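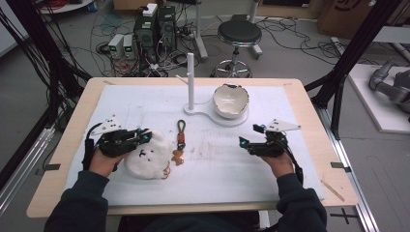

A white plush bear and two hand-held grippers at the table.

Whose voice is in the local news? A project report on Wurkthorpe and Drasgate

By Hà
December

Why I chose the subject

When I moved to Wurkthorpe for my studies I began to read Rurkel, the free news site for the town and for Drasgate on the other side of the river. I read it first to improve my English, and later because I wanted to know why the library closed so early. After some months I had a feeling that the same kind of person was speaking in almost every article. There was a statement from the council, then a statement from the police, and then the article ended. My project tries to find out if this feeling was correct.

What I collected

I used the open archive of Rurkel and saved every news item from one year which was clearly placed in one of the two towns. I left out sports results, weather, death notices and paid articles. I also left out anything longer than 500 words, as the long items are mostly weekend features and they are written in a different way. After this I had 897 items.

I read each item and noted the topic, the town, and who was quoted. A quotation had to be in quotation marks. If the item said only "residents are unhappy", I did not count it as a resident speaking. I made one exception for letters which the site had turned into news, where the marks were sometimes lost in the layout. I decided these case by case, and I accept that another student could decide differently.

What I found

In 133 of the 897 items a resident was quoted. By resident I mean a person who speaks for himself or herself, and who does not speak for an office, a company or a club. It is less than a sixth of the items.

The topic makes a large difference. Residents are quoted most often when the article is about parking, rubbish collection or a planning application. In articles about theft and damage they are almost absent, even when the item is about something which happened in their own street. For example, there was a series of short reports on garden sheds broken into in the north part of Wurkthorpe. All of them used the same police sentence asking people to check their locks. I could not find one shed owner in the whole series.

Drasgate is the smaller town and I expected it to be quieter in the news. It has fewer items, but in those items residents are quoted more often. One possible reason is the ferry landing. When the evening ferry was cancelled in spring, the site published passengers' comments for several weeks, and this one matter has a strong effect on the result for Drasgate. If I take out the ferry items, the towns look similar.

I also noticed where the resident stands in the text. Usually the resident comes last, after the official statement, and has one sentence. The official statement has a full paragraph and sometimes 2.

Problems with the method

I worked alone, so no second person checked my notes. In the first weeks I counted shopkeepers as residents, then I changed my mind and had to go back and read many items again. It is possible that I missed a few. Some older items had also been edited after publication and the archive does not show what was changed.

I wrote to the editors with questions about how they find people to quote, but I had no answer before I had to hand in the report. It would be unfair to say that they do not want to hear residents. A small newsroom receives statements by email and can publish them in minutes, and to knock on doors in Drasgate takes an afternoon.

What I would do next

I would like to compare the site with the comments under its own articles. There the shed owners do speak, and some of them give more detail than the article. I would also include the long features, which I now think I left out too quickly.

Related projects
Street names in Wurkthorpe and how people say them
Reading the Drasgate parish notices
Evening buses: a survey of passengers
Which shops still put cards in the window?

Contact the project office | Copyright of each report stays with its author | Back to top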